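Tracing Lost Relatives: Handout for Session 3

By Edeltraud Koller
January 7, 2022

We use cookies to remember your settings. Accept | Manage

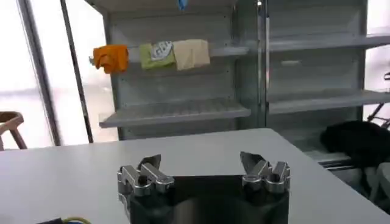
Before you start searching

Write down what the family already knows: full names, maiden names, places of birth, the year someone left. Mark anything you only have by word of mouth. Dates given from memory are often out by a year or two.

Where to look

Passenger lists give the age and last address of each traveller, but spellings vary. Koller may appear as Coller or Kohler. Parish registers are better for brothers and sisters. Try the godparents' names as well.

Case for discussion

Irfan Goh was looking for his grandmother's brother, who had emigrated and stopped writing. The list he used had 563 names on it, and the surname came up seven times. A street name on an old envelope settled which one was his. Read pages 3 to 7 of the reader and note what he could have checked first.

First contact

Write a short letter. Say who you are and how you think you are related. Do not ask for documents or money. Allow a few weeks for a reply.

For next time: bring a family tree going back three generations.

Contact: Waltraud Lanz, course office | Back to top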